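6. Daily start-up and staff duties at the counter station

Applies to the Azar counter unit running Skarkix release 5. Read section 3 (stop controls) before carrying out these steps.

6.1 Change of duties

Once the unit is in service, counter staff no longer fetch routine drinks orders. They remain responsible for age checks, refunds, shelf filling and any order the unit hands back. Each shift must have a named station lead. At the Tudwood site this is Binta Idahosa, with Yatziri Varela as deputy.

6.2 Start-up

1. Check that the counter within reach of the arm is clear of stock and customers' belongings.
2. Turn the key switch to SETUP. The arm moves at reduced speed in this mode.
3. Select Open Fingers on the panel. Both fingers must open fully and stop without knocking.
4. Compare the shelf layout with the plan stored in Skarkix. Correct the plan if products have been moved.
5. Run one test pick from each shelf.
6. Turn the key to RUN and sign the shift log.

CAUTION: Keep hands away from the finger joints whenever the key is in SETUP or RUN. The links can trap fingertips while opening as well as closing.

NOTE: If the grip reading falls below 80 per cent, clean the blades and repeat step 3. Do not raise the grip force to compensate. 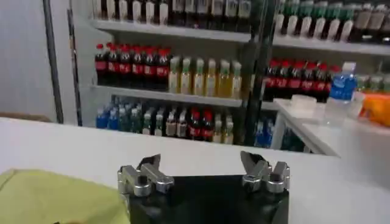

Figure 6-1. Gripper with fingers open, facing the drinks refrigerator.

6.3 Orders handed back to staff

1. Wait for the amber lamp. The arm parks within 30 seconds.
2. Turn the key to HOLD before reaching over the counter.
3. Complete the order by hand and press Staff Served.
4. Return the key to RUN.

Enter the fault code in the shift log. Code 99 means the cause is unknown and must be reported to Skuler service before the next shift.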